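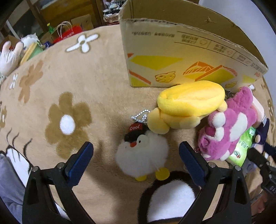 ## 1. Étaler et trier avant de laver

Le nettoyage des peluches et porte-clés en peluche commence par un tri à plat. On étale le lot sur une couverture polaire ou une serviette épaisse, une seule couche, sans empiler. Un fond clair permet de repérer les poils, les fils tirés et les petites pièces détachées. Le lot qui sert de base à cette fiche est courant : un canard blanc à casquette, une peluche jaune allongée, un ours rose et blanc, une poupée à cheveux lavande.

Le tri se fait selon trois critères :

- **Les accessoires.** Casquette, bandeau, vêtement cousu, chaînette de perles, anneau métallique.
- **La longueur du poil.** Un poil long et duveteux se feutre plus vite qu'un poil ras et demande un séchage plus long.
- **Les contrastes de couleur.** Une pièce qui associe une teinte vive ou foncée à du blanc ne part jamais en trempage sans essai préalable.

Retirer du plan de travail tout ce qui n'est pas à laver : paquets de mouchoirs, emballages, films plastiques, cartons. Les mouchoirs en papier, en particulier, laissent des fibres très difficiles à extraire d'un poil long.

## 2. Lire l'étiquette

L'étiquette se trouve en général dans une couture latérale. Si elle est lisible, elle prime sur tout ce qui suit. Si l'impression est effacée, on applique le régime le plus prudent : lavage à la main, eau tiède, séchage à l'air.

Ne pas couper l'étiquette. Pour une pièce de collection, son absence fait baisser la valeur de revente, et la coupe fragilise parfois la couture.

## 3. Essai de tenue des couleurs

1. Humecter un coton-tige à l'eau tiède additionnée d'une goutte de lessive pour lainages.
2. Frotter dix secondes sur une zone peu visible : dessous de patte, revers de manche, intérieur de casquette.
3. Examiner le coton-tige à la lumière du jour.

Coton propre : la pièce peut être lavée en surface, puis rincée. Coton teinté : nettoyage à sec uniquement, voir la section 6. Tester séparément chaque couleur foncée. Un vêtement bleu marine et un bandeau noir peuvent provenir de deux tissus différents et réagir différemment.

## 4. Protéger les parties fragiles

Les chaînettes et les anneaux se déposent quand le système d'attache le permet. Dans le cas contraire, on les enveloppe dans un morceau de film alimentaire maintenu par un élastique souple. Un anneau métallique laissé humide contre un poil blanc peut y laisser une trace de rouille.

Les visages brodés supportent l'humidité mais pas le frottement. On les tamponne, toujours dans le sens du fil. Les yeux collés se vérifient du bout du doigt avant tout contact avec l'eau ; un œil qui bouge se recolle d'abord et on attend 24 heures.

Les cheveux taillés en mèches se maintiennent à plat sous une bande de gaze. Tin-yau Chung, qui a relu cette fiche, préfère le filet à chignon, plus rapide à poser – les deux solutions se valent.

## 5. Lavage en surface

Matériel :

- une cuvette ;
- une brosse souple, type brosse à dents pour enfant ;
- deux chiffons blancs en microfibre ;
- lessive liquide pour lainages (j'utilise la Lekmont sans parfum) ;
- une serviette-éponge sèche.

Dosage pour une cuvette : 150 ml d'eau tiède et une cuillère à café rase de lessive. Battre à la fourchette jusqu'à obtenir une mousse. Seule la mousse est appliquée sur la peluche ; le liquide reste au fond.

1. Prélever la mousse avec la brosse.
2. Travailler par zones de quelques centimètres, dans le sens du poil. Commencer par les parties blanches.
3. Essuyer chaque zone au chiffon humide avant de passer à la suivante.
4. Rincer le chiffon dès qu'il se colore.
5. Terminer par les parties foncées et les vêtements.

Les manches larges se retroussent pour atteindre la jonction entre le tissu et la main. La poussière s'y accumule plus que sur le corps.

Pour le contour de la tête et la limite du bandeau, tenir la poupée tête en bas. Le vêtement reste au-dessus de la zone traitée, les cheveux pendent librement et l'humidité descend vers les pointes. On maintient la tête par les deux côtés, sans serrer au point de marquer le rembourrage.

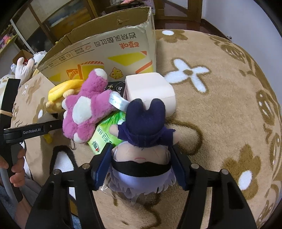
*Poupée tenue par les côtés de la tête, cheveux vers le bas.*

## 6. Nettoyage à sec

Pour les pièces dont la couleur dégorge, utiliser du bicarbonate alimentaire fin.

1. Placer la peluche dans un sac à fermeture avec deux cuillères à soupe de bicarbonate.
2. Fermer, secouer une minute, laisser reposer 60 minutes.
3. Sortir la pièce et la brosser au-dessus d'un évier.
4. Finir à l'aspirateur, puissance minimale, embout couvert d'un bas fin.

Cette méthode retire les odeurs et le gras léger. Elle reste sans effet sur une tache d'encre ou de maquillage.

## 7. Séchage

Envelopper la pièce dans la serviette-éponge et presser à plat, sans tordre. La poser ensuite sur une grille, à l'écart d'un radiateur et du soleil direct. Compter une nuit pour un poil ras, deux pour un poil long. En décembre, dans une pièce peu chauffée, ajouter une journée et retourner la peluche matin et soir.

Le sèche-cheveux est admis en position froide. L'air chaud frise les fibres synthétiques de façon irréversible.

Quand le poil est sec au toucher, le redresser à la brosse à picots souples. Yee-man Ko conseille de presser le ventre entre deux doigts avant de ranger : si le rembourrage paraît frais, il est encore humide à cœur.

## 8. Remontage et rangement

Essuyer les anneaux et les chaînettes avec un chiffon sec, puis les remettre en place. Vérifier la fermeture en tirant légèrement dessus. Ranger les pièces côte à côte dans une boîte en carton, sans film plastique, les teintes foncées séparées des blanches par une feuille de papier de soie non imprimé.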